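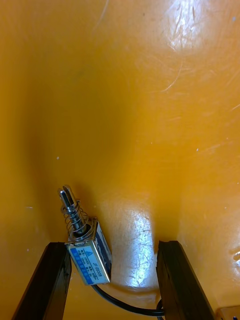 Leva: a dataset of appeals court rulings

Hi, and thanks for stopping by. Leva is a set of criminal appeal rulings that I've been pulling together in my evenings, cleaned up and put into one table so you can search and compare them without opening a thousand PDFs. I started it after trying to answer what I thought was a simple question (how often does a top court send a case back down instead of just upholding it?) and finding that I couldn't, at least not without reading everything myself. So I read everything myself!

Last updated 10 Feb 2022.

What's in it

There are 2,000 rulings in the main file, one per row. Each row has the court, the year, the charge, the sentence under appeal, the outcome and a short summary in plain English. I wrote the summaries, so blame me for the clunky ones. A smaller file, akier.csv, holds the cases where the defendant says a confession was forced. I split those out early on and kept the old working name, Akier, and by now too many of my scripts depend on it to change it.

The full list of columns is in columns.txt. The ones people ask me about most:

outcome: upheld, reduced, overturned or returned. If a court did two things at once (upheld the conviction but cut the sentence, say) I went with whatever happened to the sentence and put the rest in notes.

counsel_present: yes, no or unknown. Please don't read unknown as no. Plenty of rulings simply never mention a lawyer.

days_to_ruling: counted from the date the appeal was filed. Blank if the filing date is missing, and it's missing a lot.
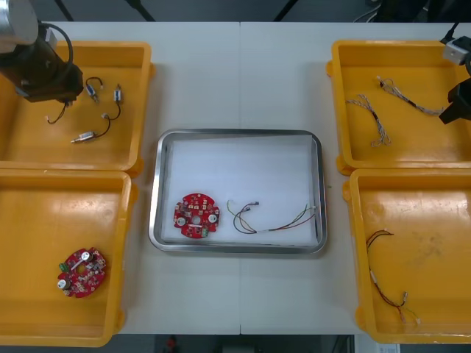 translated: yes if I worked from a translation. For those rows I'd go easy on the exact wording of the charge, as two translators can give you two different offenses out of the same sentence.

Where the rulings come from

All of it was already public when I collected it: court websites, printed gazettes and copies that defense lawyers had posted. I didn't use anything leaked or sealed. Katsuhiko Yokoyama checked 1,000 of the rows against the original text and caught a pile of mistakes, mostly mine, mostly dates. The rows he went through have checked set to yes. If you only need a sample, start with those.

Names

I replaced defendants' names with codes. Yes, most of them could be worked out from the court and the year, and I know that makes the codes a thin sort of protection, but I didn't want somebody's name popping up in a search because of my spreadsheet. Judges are left as they appear in the ruling. Please don't post a version with the names put back in.

Known problems

The early years are patchy. Some courts only publish the rulings they think are important, so please, please don't use this to work out a national rate of anything.

16 rows have an outcome I'm unsure of. They're marked with a question mark in notes.

Summaries from before I settled on a style run long, and a few of them wander.

Four rulings show up twice under different case numbers. I've left both copies in until I can tell which number is the right one.
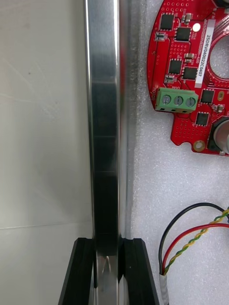
Tools

Fira is the little script that turns a ruling into a row. It's rough and it chokes on scanned pages, but it's in the tools folder if you'd like to poke at it. Nair compares two versions of the table and prints what changed, handy if you downloaded an older copy and want to know whether your numbers still hold up.

Using it

Go ahead and use it for research, reporting or teaching. Credit Leva and mention which version you used. If you spot an error, open an issue with the row ID and a link to the ruling, and I'll get to it as soon as I can. The next update should be out in March, with the duplicates sorted and a proper column for retrials.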